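Setting a table for a children's lunch

Wash the tablecloth once before you use it, then iron it while it is still damp. Leave an even drop on every side.
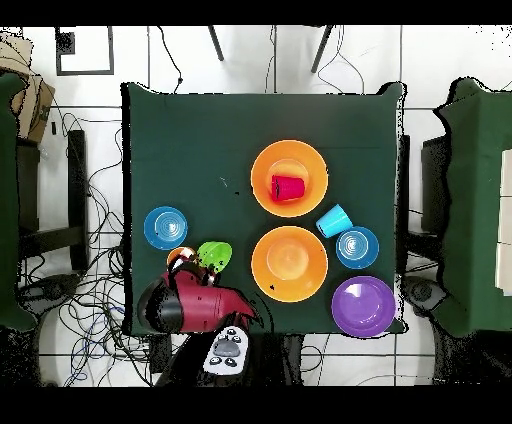

Put out plates first and cups last – small elbows come in early. Each child needs 2 napkins.
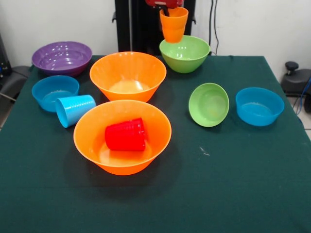

Fill cups halfway and keep the jug on a side table. Serve soup lukewarm, in deep bowls, and cut bread into fingers.
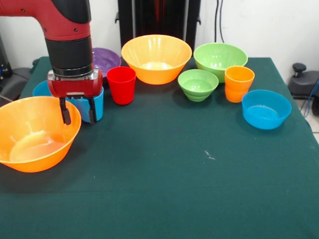
Norbert Baláž: We seat the youngest 4 at the corners. Fewer spills that way.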